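Caderno de bancada, 06/03/2018

Bom, retomo isto depois de uma pausa maior do que devia. Os fagos do lote Plimivau voltaram a portar-se mal e quero deixar tudo escrito antes que me esqueça (a última vez confiei na memória e deu no que deu).

Placas de ontem

Fiz a dupla camada com a estirpe de Klebsiella que veio de Kutstead, a mesma que usámos para o primeiro rastreio. Tapete bonito, uniforme, sem contaminação à vista. Na diluição que costumo contar saíram 31 placas de lise, bem separadas, mas com o halo turvo que já me andava a irritar em fevereiro. Halo turvo faz-me pensar logo em fago temperado, e se for isso lá se vai a ideia de o pôr no cocktail. Ainda não quero dizer que é! Pode ser só o ágar de cima demasiado grosso, que o fiz à pressa e ficou a engrossar no banho enquanto eu procurava as pontas.

Repeti com ágar mais mole, duas réplicas, e ficaram a incubar durante a noite. O controlo sem fago cresceu como devia. O controlo de meio está limpo.

Rascunhei as contas do título à mão, enganei-me no fator de diluição, voltei a fazer, enganei-me outra vez no volume (tinha posto o do tubo em vez do que plaqueei). À terceira bateu certo com a folha de cálculo, por isso fico com esse valor.

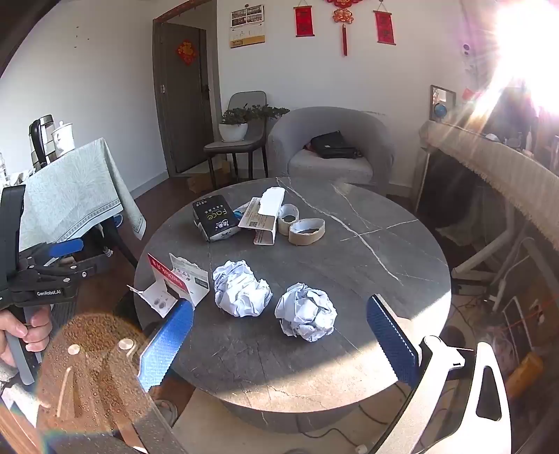
Curva de lise

O leitor de placas da Kruger portou-se bem, finalmente. Correu a noite toda sem aquele erro da tampa. A densidade ótica cai depressa no início e depois, passadas mais de duas horas, começa a subir outra vez. Ou seja, há resistentes a aparecer, e cedo. Não me espanta com um fago sozinho, mas esperava um bocadinho mais de fôlego. Guardei cultura do fim da curva no frio para isolar colónias e testar se perderam a cápsula. Se estiverem com aspeto menos mucoso no ágar já é uma pista boa, e nesse caso vale a pena ver se ficaram mais sensíveis aos antibióticos que temos no painel.

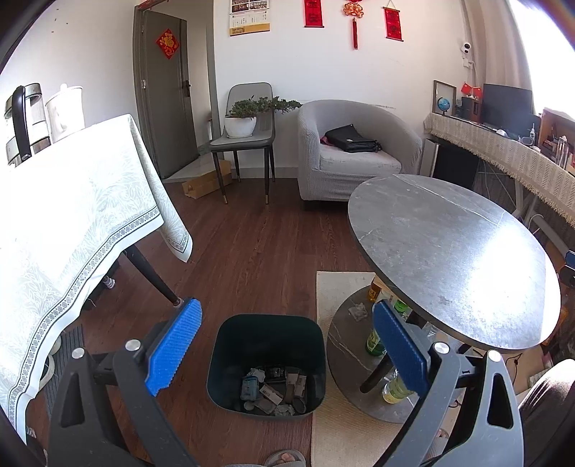

Voltando aos resistentes: quem pegar nisto antes de mim, por favor risque pelo menos duas vezes em placa fresca antes de testar. Se sobrar fago agarrado às células, o ensaio da gota não quer dizer nada e passamos uma tarde a discutir um artefacto. Já me aconteceu.

O kit de extração da Ganel está quase no fim, chega para o fago do halo e pouco mais. Quero mandar esse DNA sequenciar e procurar uma integrase, que é a maneira de arrumar a dúvida do temperado. Vou pedir outro kit ainda em março.

Por fazer: contar as réplicas do ágar mole, tirar fotografia às placas com a régua ao lado, passar o título para a folha comum, isolar os resistentes, descongelar mais um tubo da estirpe de Kutstead (o que está em uso já vai com passagens a mais).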